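Home Issues Sections Authors Search
October By Bhavana Varghese and Lajos Vörös
14 min read

3. Why people keep old office computers, and what finally makes them let go

3.1 The households and how we came to know them

We should say at the start of this section that we did not set out to write about desktop computers at all. Our first round of visits in Gomville was meant to be about kitchen appliances, and it was only when we found ourselves, again and again, stepping around a tower under a desk or in a hallway closet that we began to ask about it. People had a great deal to tell us. By the end of the second round we had spoken with 194 households, and 139 of them had at least one desktop that had not been switched on since the previous winter. Those 139 are the ones we draw on from here forward, and we remain very grateful for the coffee.

Many of the machines had started life in an office. The old Curnine plant had let its staff take home retired workstations when the front office closed, and a good share of what we saw came down that road, sometimes through two or three pairs of hands. A retired workstation carries a kind of standing that a store-bought family computer does not. Wilmer Villca, who had kept his for longer than he had kept his car, told us it had been "the serious one," and he was not ready to see it go out with the bottles.

We had expected money to be the main thread, and in a modest way it was. Owners remembered what a machine had cost somebody, even when that somebody was a former employer, and they felt that the parts must still be worth something to the right person. Very few had tried to find that person. Tala Chamoun had gone as far as writing a listing one Sunday evening and then left it unposted for the better part of a year, partly from worry over the files and partly, she said, from not knowing what to call the thing.
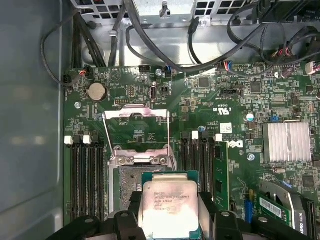 What kept people from giving these machines away? Worry about personal files came up more than anything else in our interviews, ahead of both money and sentiment, and it was strongest among owners who could not remember what they had stored.

The worry is worth staying with for a moment, since it behaves differently from the others. Sentiment faded over the months between our visits, and so did hopes of a sale. Worry over files held steady or grew. Several owners had been told by a relative that deleting was not enough, had never been told what would be enough, and so had done the sensible thing and closed the closet door. Warrick Baxter had taken the drive out of his machine and kept it in a sock drawer, and after that he felt no easier about parting with the rest of it.

3.2 The Prirelell drop-off and its effect

The picture changed when the Prirelell repair shop began to accept towers at its side door. The shop asked for no appointment, and it offered to remove the drive and hand it back across the counter before anything else was done. We had guessed that the convenience would matter most. When we went back and asked, people spoke far more warmly about the drive. They liked holding it. A number of them brought it home, put it in the same closet, and were perfectly content.

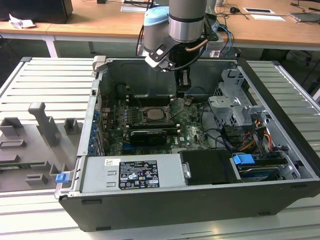
Figure 2. An open desktop tower lying on its side, with the motherboard exposed.

The shop took in over 900 items in its first season, counting keyboards and loose cables, so the number of whole computers is a good deal smaller and we have not tried to separate it out. We would also caution that Gomville is a small town with one large former employer, and that word travels there in ways it might not elsewhere. A neighbor who had used the side door was mentioned in almost every account we heard of somebody finally deciding to go, and the printed flyer hardly ever was. The Lobo district, across the river, received the same flyer in the same week and sent very few machines, and we return to the reasons for that difference in Section 4, where we set the two neighborhoods side by side.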